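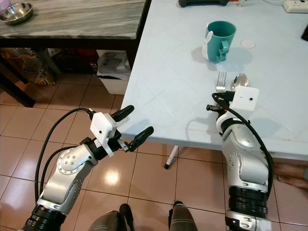 ## Week 4: Lettering and balloons (notes, Mon 26 February)

Went fast today, so this fills in what got skipped. Read with the Trorncombe pages open next to you. Scans in the class folder, the paper packet is better though, the scans crush the thin lines.

### Reading order

- Left to right, top to bottom. Everybody knows it, everybody breaks it.
- Speaker on the left talks first. If the art has it the other way around, fix it at the thumbnail stage. Later = long ugly tails crossing.
- Crossing tails: don't. One exception in *Bavetti*, the dinner argument, where six people shout at once and the tangle is the joke.
- Top of the panel is prime space. Leave it empty when you draw. Most student pages have a head up there.
- Balloons can bridge two panels and pull the eye over the gutter. Works once a page, maybe.

### How much text

House rule at Rornine used to be 35 words to a panel, 200 to a page. Treat as a ceiling. A page of talking heads at 200 feels like homework. Action page, try 20 words total and see what's missing. Often nothing.

Count before you draw. Count again after, scripts grow.

Balloon with more than four lines: split it. Two joined balloons = a pause. Same words, different timing. We did the "I'm leaving" line three ways on the board:

1. One balloon. Flat, already decided.
2. Two balloons, joined. She thinks halfway.
3. Two balloons, two panels, same pose. Somebody should have answered and didnt.

Third costs you a panel. Worth it maybe twice in a chapter.

### Hand vs. font

Long argument in class, not settled. Where we got to:

- Hand lettering matches the line of the art, since it's the same hand. Slow. Corrections hurt.
- Fonts are fast and editable, and look pasted on when the art is loose and the type is perfect.
- Middle way: font made from your own hand, two versions of each letter so a double L doesn't look stamped.
- Crossbar I only for the pronoun "I". Small thing. Editors spot it first.

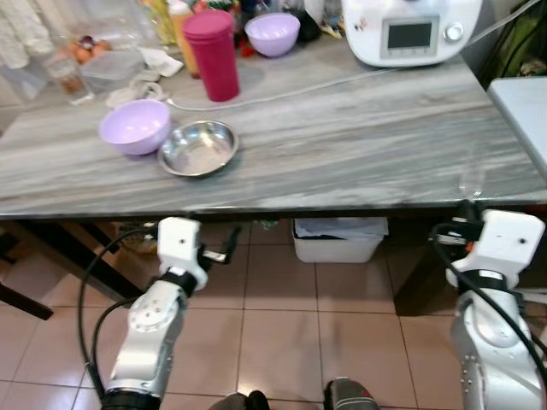
Size next. Letter at print size or check at print size, one or the other. Half the class lettered zoomed in on a screen and got tiny type on paper. Print one page at 100 percent, tape it to a wall, step back. If you squint, it's too small. For phone readers go bigger again, and expect to re-letter, not just rescale.

### Sound effects

Part of the drawing. Put them in at pencils. *Bustos* is the one to steal from here: the train noise starts as a thin scrawl behind the buildings on the first page and by the fourth it's wider than the street, people are standing inside the letters. No caption saying the train is coming. Look at how the lettering gets its perspective from the tracks.

Compare the door slam in Trorncombe chapter 2. Same weight, same slant every time, so by the third slam you stop hearing it. Might be on purpose. I go back and forth.

### Captions

- Box = narrator, time, place. Pick a job for it and stick to that.
- Don't caption what the panel already shows. "He opened the letter" over a man opening a letter. Cut.
- Thought balloons vs. first person captions: thought balloons are funnier, captions feel closer. Out of fashion isn't the same as wrong.

### For next time

- Take the unlettered page in the packet (two people, bus stop, seven panels). Letter it twice, once under the Rornine limit and once with 20 words or less.
- Same art both times. No redrawing, no cropping.
- Bring prints, not files. The projector eats thin strokes.
- A couple of lines on the back saying which version you'd publish.

Still owed: the November strips some of you never handed in. Bring them along with these, I'll take them untill the end of class.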